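Stestesstead Living Room Set: README

Last edited December 21, 2023. Still rough, will tidy when there's time.

What's in it

Photos of one living room and the stuff that ends up on the coffee table. Remotes, cards, toy cars, pens, post, the usual. 4000 photos in all, most taken from September on. Room is the front one at Stestesstead, the family side, so expect toys.

Folders

skiden/ - coffee table only
sastulano/ - sofas, cushions, floor
sikder/ - shelves and window sill, 253 photos, smallest of the lot

Each folder has a list.txt. One line per photo, things named in plain words. No clever codes.

How things are named

Use the word you'd shout across the room. "Remote", not "remote control unit". Trading cards are "card" if on their own and "cards" if in a heap. Side by side but not touching = two lines of "card". Toy cars are "toy car" plus the colour. Don't guess the make.

Marks on the wood (rings, spots, scratches) go under "mark". Not objects but people kept asking for them.

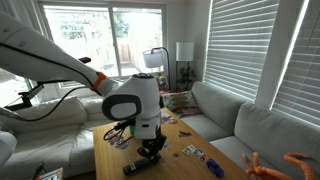 skiden/ sample: remote, blue toy car, trading cards in several places on the table.

Where things belong

There's a second file, homes.txt, saying where each thing should go once the table is cleared. Short version:

remote - arm of the sofa
cards - tin, any order
toy cars - basket under the window
post - hall
anything else - leave on the table, list as "left"

Cards go first when clearing, they slide under everything. Then cars. Remote last becuase somebody always wants it.

Known problems

76 photos have no line in list.txt. On my list.
Almost 94 lines in sastulano/ say "cushion" where it should be "throw". Fix by hand, don't search and replace, some are right.
Cards lying face down are sometimes listed as "paper". Sorry.
Card heaps aren't split up. No plans to.
Spelling is British in all three folders exept for a few "gray"s in sikder/.

Using it

Free for home, school and study use. Say where it came from. Please don't pass on changed copies under the same name.

To do

- missing lines
- check toy car colours again, evening ones look off
- decide whether the card tin counts as a thing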